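Brakwood Large Bamboo Cutting Board: six weeks in, and I have opinions

Posted 12 February 2025 by Jolien Brouwer

I went through three cutting boards last year. One warped, one smelled like garlic no matter what I did to it, and one was plastic and I just plain hated looking at it. So right after the holidays I told myself I'd buy one decent big board and quit messing around, and the Brakwood is what I ended up with. I paid for it myself, full price, from a little kitchen store called Histby that ships pretty fast (mine showed up in two days, in way too much paper).

First thing: it's big. I knew it was big, I'd read the listing, and I still laughed when I got it out of the box. If you've got a tiny kitchen, please go measure your counter before you order! Mine takes up most of the stretch between the stove and the sink, and I usually end up parking it at an angle so I can get at the outlet behind it. The upside is that I can chop a whole onion, two carrots and a bunch of celery and push it all into separate piles without anything rolling off the edge. On my old board I was forever chasing carrots.

The color is lovely, a warm honey brown, and I was a bit worried it would look orange next to the marble. It doesn't. The rounded corners help too, I think. My last board had sharp ones and I caught my hip on it more than once (don't ask me how, I'm clumsy).

Now, the juice groove. It's shallow. For tomatoes, peaches, a couple of chicken thighs, it does the job fine and I haven't had a puddle on the counter. For a roast, though? I did a pork shoulder in January and the groove was full before I was halfway through, so I was standing there with a wad of paper towels trying to stop the flood. If you carve big meat every weekend you'll want something deeper. It does run a little way in from the edge, so there's a rim outside it to grab, and I like that.

What I didn't expect is how much I'd use the board as a kind of tray. There's enough room to keep a bowl up in one corner for scraps or for whatever I've already chopped, and still have a good working area in front of it. I use one of my Tota bowls, the green ones, and they're light enough that I can slide one around with the back of my hand while I'm holding the knife.
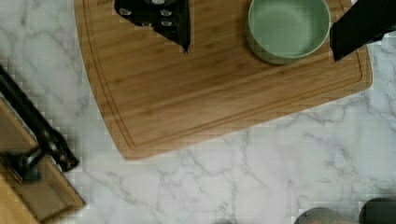
Does a bamboo board this size slide around on a stone counter?

Mine did until I put a damp dish towel under it, and since then it stays put even when I'm leaning on a butternut squash. There are no rubber feet on this one, so plan on the towel or one of those thin grippy mats.

Okay, care. Brakwood says to wash it by hand and oil it once a month, and I've been good about it so far. I rub it down with plain mineral oil at night, leave it standing against the wall, and wipe off the extra in the morning. The first oiling soaked in so fast I did a second coat right away. After that it calmed down. I've had a little fuzz come up in the spot where I do most of my chopping, and a quick pass with fine sandpaper took care of it. Beets did stain it. Lemon and coarse salt got most of that out, and the rest I've decided I can live with.

It's hard on knives, or at least harder than the maple board my sister has. My everyday chef's knife needed sharpening sooner than I'm used to. I don't mind that much, but if you've got fancy Japanese knives you might.

Washing it is a pain, by the way. It doesn't fit flat in my sink, so I do one half, spin it around and do the other half, and there's always water on the floor afterward.

I also looked at the Chaturvedi board before I bought this one. It's thicker and the groove is deeper, but it's a lot heavier and I'd have to haul it out of the cabinet with both arms. When I checked, the Brakwood had 2598 reviews on the Histby site and some 300 of them complained about splitting. I've had no cracks so far, but six weeks isn't long, so I'll come back and update this in the summer.

Would I buy it again? Yeah, I would. I'd give it four stars out of five, with the missing star going to that groove. And if they ever make one a couple of inches shorter, I'm getting it for my mom.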